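# In Praise of the Visible Screw 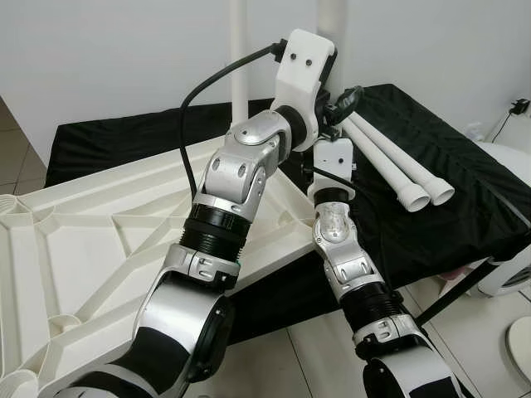 I love a thing that shows me how it was put together. My grandmother's sewing machine did it, my first bicycle did it, and the old coffee grinder I bought in October for 12 dollars does it so well that I took it apart on the kitchen table the same night, just for the pleasure of it! You find the screws and you know where to begin. Even a plain white bracket with two small dark screw holes in its upper face gives me a little jolt of happiness, the same one I get from the underside of a good chair. Somebody left a way in.

Compare that with the radio I bought last year. It has a seamless shell, glued all the way around, and when the volume knob started to crackle I had to crack the case to reach a part that costs less than a sandwich. The knob works again. The case is held shut with a rubber band, and I think it looks better.

Halina Jabłońska taught me most of what I know about this. She ran the repair bench at Czarnecka, a hardware store with seven aisles and a terrible parking lot, and she kept the loose screws in baby food jars sorted by thread. She would hand you the screwdriver and go off to make tea. I ruined two toasters that way and learned more from the second than I ever did in shop class (sorry, Mr. Oltmanns).

People tell me that screws are ugly, or that they collect dirt, and sure, they do collect dirt. So does the keyboard I'm typing on. A line of neat screw heads along a seam is a kind of decoration to me, like buttons on a coat, and I'd gladly pay extra for a lamp or a fan that wore them in front.

What I'd really like is for more kids to get an afternoon with a box of broken stuff. Alarm clocks are best to start with, then hair dryers with the cords cut off. Let them lose a spring under the couch! My niece opened an old Vatano mixer over the winter and talked about the gears all through dinner, and she's already asked what else I've got in the basement.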